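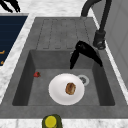
**Ziltetar** is a simulated kitchen work cell used to test robot arms on household pick-and-place jobs, mostly moving food and dishes in and out of a sink. It was put together at Planton and is now kept up by Gomo, which supplies the arm model and the gripper settings. The cell exists only in software. Its supporters describe it as a stand-in for a real kitchen, a claim that has not been well tested.

## Setup

A Ziltetar cell is loaded from a scene file that holds the room, the fixtures and the loose objects. The arm is added last. The setup guide asks the operator to do the following before any run is recorded:

1. Load the fixtures and confirm that the sink basin is open and not a solid block.
2. Drop the loose objects in and let them settle.
3. Bring the gripper to its start pose above the basin.
4. Open and close the fingers with nothing between them.
5. Save the settled state and reload it once.

Step 1 looks odd but has a history. Early versions of the sink used a simple box for contact, and plates came to rest at the height of the rim. The basin is now built from separate walls and a floor. The guide calls this fix complete, although it says nothing about the drain, and small objects that roll there are still listed as a known problem.

The start pose is set by hand. Gomo recommends a clearance of 12 centimeters between the fingertips and the nearest fixture, but gives no source for the figure. Faucets with a high arched spout leave less room for the wrist, and several users have reported that the recommended pose can't be reached at all in the narrower kitchens.

## Upkeep

Software cells are often said to need no maintenance. Ziltetar's change log suggests otherwise. It runs to 1151 entries, a large share of them dealing with friction values, object weights and finger pads that sink into whatever they touch. Each update to the physics engine can undo earlier tuning, and the cell has to be checked again from the first step.

Vass, a separate tool, automates part of this check. It replays a stored set of grasps and flags any that end differently from the saved result. It can't say which result is right. A grasp that was wrong in the old version and is still wrong in the new one passes without comment.

Common repairs include:

- resetting the finger limits after the fingers cross
- lowering round food items that hover above a plate
- replacing a damaged contact mesh
- shortening the time step, which slows the run by up to 2 times

## Reception

Gomo presents a high success rate in the cell as evidence that an arm is ready for real dishes. The published material doesn't support this. Only 2 comparisons with a physical sink have been released, both used dry plates, and neither included running water, grease or soft fruit. Water isn't modeled in any version.

Users tend to be kinder about the cell as a debugging aid. A collision in Ziltetar costs a reload, and the same start state can be brought back as often as needed.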